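Part-time housekeeper, Prirnmont Guest House

Prirnmont is a guest house on the edge of Rononholm, open all year. We are looking for a housekeeper to join the morning team, working 18 hours a week over four days. One of those days is always a Saturday.

You will change beds, clean bathrooms, restock the tea trays and take linen down to the laundry room. White sheets are used on every bed.

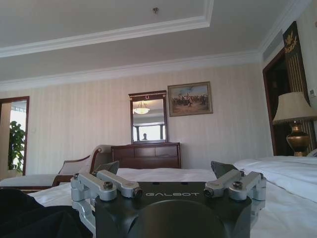

What we are looking for

Previous hotel or care home work is useful. You should be happy on your feet and able to manage two flights of stairs, as there is no lift. Dorothy Bloxham, the head housekeeper, will train you during your first two weeks.

Shifts start at 9.30 and finish at 2. Lunch is provided.
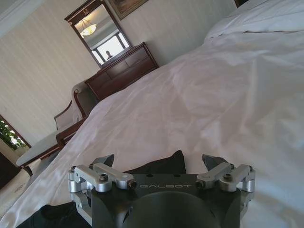

Do I need my own car?
The bus from Rononholm stops at the end of the lane, and there is free staff parking if you drive.

Pay is monthly, with holiday pay on top. Staff may be asked to work extra hours in September, when we are at our busiest, and these are paid at the same rate.
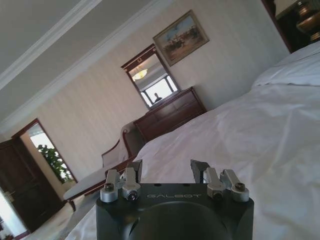
Uniform is supplied, apart from shoes, which should be flat and closed at the toe. Please tell us about any holidays you have already booked.

To apply, send a short letter and the names of two referees to Joanne Wainwright at the guest house by Wed 22 February. Interviews will be held the week after.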